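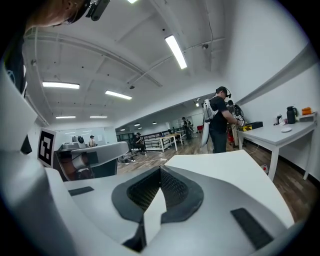
Skultum Coastal Tours is pleased to announce that booking is now open for our small-group day tour of the Weltunstead coast. Departures begin in March and run daily except Tuesday. (1/8)

The tour leaves from the Briggs ferry landing at 7:40 a.m. Guests travel by coach on the outbound leg and return by boat. Please arrive early enough to check in, as the coach cannot wait for late arrivals. (2/8)

Stops on the road include the old salt works, the village of Grokeck and the cliff path above the harbor. The walk on the cliff path covers 2 miles and has uneven steps. Guests who prefer not to walk may stay in the village with the driver. (3/8)

Lunch is served in Grokeck and is included in the fare. Vegetarian meals are available if requested at the time of booking. We regret that special meals cannot be arranged on the day. (4/8)

Your guides this season are Nhung Tạ and Katalin Bodnár. Both lead the tour in English. Katalin Bodnár also offers a Hungarian departure for private groups. (5/8)

The adult fare is $460. Residents of Weltunstead pay $400 with proof of address. A deposit of $80 per person is due at booking and may be moved once to another date in the same season. (6/8)

The return leg depends on sea conditions. If the captain, Đức Khương, decides that the boat will not sail, guests return to Briggs by coach and the boat portion of the fare is refunded to the original card. Refunds are not given in cash. (7/8)

Wheelchair users are asked to contact Diệp Nghiêm in our reservations office before booking. The coach has a lift; the boat is boarded by a ramp that can be steep at low tide. Office hours are 9 a.m. to 4 p.m. (8/8)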